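Chapter 4

Where Does Everything Go? Sorting, Storing and the Trouble with "Miscellaneous"

What you'll meet in this chapter
Why we sort things at all
Sorting by kind, by use and by place
The miscellaneous group and how it grows
Labels, and who they are for
A first look at the Ulside lending shed

4.1 The drawer

I'd like you to start by thinking about a drawer. You know the one. It's usually in the kitchen, second or third down, and it sticks a bit because something long has turned sideways at the back. Mine has string in it, a bicycle pump adaptor, takeaway menus from a place that shut years ago, birthday candles, and a key that I'm frightened to throw away.

When I began teaching this course I used to open with library catalogues. They're the proper historical starting point and I still love them, but I could see the room going quiet in the wrong way. So one year I brought in the contents of my drawer, tipped them on the desk and asked the class to put them into groups. We were still at it when the caretaker wanted to lock up! People got quite heated about the candles. Were they party things, or things that make light, or things that need matches and so ought to live with the matches? Every one of those answers is sensible, and you can't use all of them at once if you've only got one box of candles.

That argument is pretty much the whole of this chapter. A system for sorting things is a set of choices about which likenesses matter and which ones we're going to ignore. The candles are made of wax, they're small, they're stripy, they come out a few times a year and they belong near matches. All true. The person who sets up the system picks one or two of those facts to work with and lets the rest go.

In Chapter 3 we looked at lists, where the only question was what order to put things in. Groups are harder. An item on a list has a neighbour on each side and that's the end of it, whereas an item in a group is being told it has something in common with everything else in there, and sometimes it hasn't got much.

4.2 Three ways to sort a spoon

Let's take something really plain. Say you've been handed a big serving spoon and asked where it should go. There are three broad ways of answering, and I'll be using these names for the rest of the book, so it's worth getting comfortable with them now.

Sorting by kind means asking what the thing is. The spoon is a utensil, utensils are kitchenware, kitchenware is a sort of household goods, and so on up the ladder. Museums and shops lean on this one heavily. It's tidy on paper, and a stranger can usually follow it, because the ladder depends on shared words and most of us have roughly the same idea of what a utensil is.

Sorting by use means asking what you do with it. Now the spoon might sit with the big casserole dish and the oven gloves, in a group called "Sunday dinner". A camper might keep it with the tent pegs under "trips". This one suits the person doing the job very well and it can be baffling to everybody else (my mother-in-law's system is entirely by use, and I've never once found the tin opener).

Sorting by place means asking where it lives or where it came from. The spoon goes in the garage because that's where the barbecue is. Gardeners do this without thinking. So do people moving house, who write BATHROOM on a box and then fill the last few inches with whatever was on the landing.

Nearly every real system mixes the three, and mixing isn't a fault. It does cause bother when the mixing goes unnoticed. If one shelf is labelled "Tools", the next one "Painting" and the third one "Back bedroom", a paintbrush that lives in the back bedroom has three good homes, and you'll look in two of them before you find it. 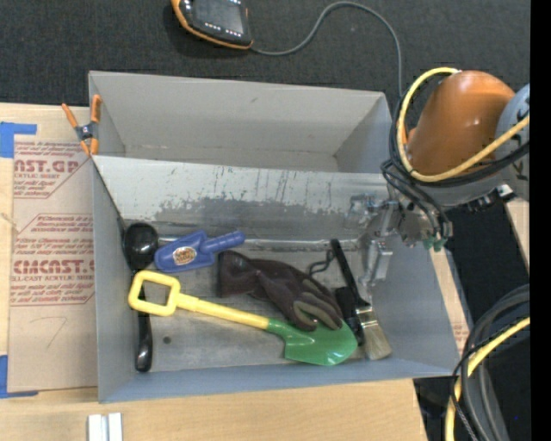 I said that kind is the favourite of shops, and you can test it next time you're out buying something dull. Go and look for a watering can. In a big supermarket you may find it with the plants in spring and with the plastic buckets in autumn. Same can, same shop! In spring it's being sorted by use, and once the plants have gone it slides back to being a plastic thing that holds water. The people who arrange the shelves know perfectly well what they're doing. They've guessed, quite rightly, that you have a different question in your head at different times of the year.

Try this before you read on. Pick ten objects within reach and sort them by kind, then by use, then by place. Write down the groups each time. Which of the ten stayed with the same companions all the way through, and which ones moved about? Keep your notes, we'll want them again in 4.5.

4.3 The group called "other"

Sooner or later every sorter makes a group for the leftovers. It gets called miscellaneous, general, sundries, bits, odds, or (in one office where I worked) "Colin", after a filing cabinet that had once belonged to somebody of that name and was never relabelled.

I used to be very stern about this group. I told students that a good system wouldn't need one. I've softened a lot since then, partly from experience and partly from living with other people. New things come along all the time, and some of them are going to be a poor fit for groups that were made up before they arrived. A leftover group gives them somewhere to wait.

The snag is that it's the easiest group to put things in. Every other group makes you think for a second, and this one doesn't. If you're tired, or in a hurry, or there's a queue, in it goes. After a while the leftover group is bigger than any of the proper ones, and at that point it has stopped being somewhere to wait and has become the place where you look first for everything.

Flamley, a small mail-order firm that sold spare parts for household goods, is a lovely case of this. Their printed catalogue began with 200 items in tidy sections: handles, hinges, lids, knobs, that sort of thing. There was a page at the back headed "Various". Ten years on, the catalogue ran to 2,450 items, and 1,000 of them were under Various. The sections hadn't changed at all. The goods had changed, and each new one had been popped on the end by someone who had the printer waiting.

What I like about the Flamley story is how the firm dealt with it. They didn't sit down and design a grand new scheme. They read through Various from top to bottom with a pencil and marked anything that had company. Hose fittings had plenty of company, so hose fittings became a section. So did castors, and so did the little rubber feet that fall off the bottom of things. Various shrank to a couple of pages again, and it was allowed to stay.

I'd call that a good working rule. Let the leftover group exist, read it through now and then, and when you spot a crowd forming, give the crowd a name.

4.4 Whose label is it?

A label is a message, and like any message it's got somebody at the other end. When I write "cables" on a shoebox, I'm mostly writing to myself. I know that it means the old ones I don't trust. If my neighbour came to borrow a cable she'd have no way of telling that, and she'd go home with a dud.

The Zaken labelling exercise, which you'll find in the workbook, is built on this. One person sorts a pile of things into boxes and labels them. A second person, who hasn't seen the pile, is given only the labels and asked to say what they'd expect to find. Then the boxes are opened. It's a very quick way of finding out that "useful bits" tells people nothing, and that "small" is no help unless you know what the big ones were like.

Short, everyday words nearly always do best. "Screws" beats "fixings". "Soup, stew, sauce" beats "wet foods". I've seen a school store cupboard with a shelf marked "consumables", and the new teacher thought, quite reasonably, that it was where the biscuits were kept. It was glue.

There's a second thing to watch for, and that's the level of the label. If one box says "kitchen" and the one beside it says "whisks", where does the next whisk go? Either would be true. Most of us will choose the narrower label if we happen to see it, and the wider one if we don't, so you end up with whisks in both. Labels that stand side by side should sit on the same rung of the ladder, as near as you can manage. We'll do this properly in Chapter 6, with diagrams.

4.5 The Ulside lending shed

For the rest of this chapter, and for a good part of the next two, we'll be following one long example. The Ulside lending shed is a place where people can borrow household and garden things that they don't want to buy: hedge shears, jam pans, folding chairs, a tile cutter, cake tins in the shape of numbers. It opened one June in a brick outbuilding with good shelves and no plan for what went on them.

At first the things went wherever there was a gap. This is sometimes called sorting by arrival, and I haven't given it a section of its own because it doesn't need much explaining. It works nicely while the collection is small and one person remembers everything. By the end of the first summer the shed had outgrown that. People were asking for things that were certainly in there somewhere, and they were going away without them.

The members had 2 plans to choose from. The first was borrowed from a shop and went by kind: cutting tools here, pans there, furniture at the back. The second went by job, with shelves called things like "Having people round", "Doing the hedge" and "Making jam". You can probably feel your own preference already. Mine was for the job shelves, and I was wrong, at least to begin with, for reasons that took me a while to see.

We'll go through both plans shelf by shelf, using the stock list in the Zinchenko workbook. Before you turn over, get out the notes you made in 4.2. Look at the objects that changed companions each time, and choose the one that moved about most. Write down every place in your home where a sensible visitor might go looking for it. Then ask someone you live with, or a friend who knows the house, to do the same without seeing your answer, and bring both lists to section 4.6.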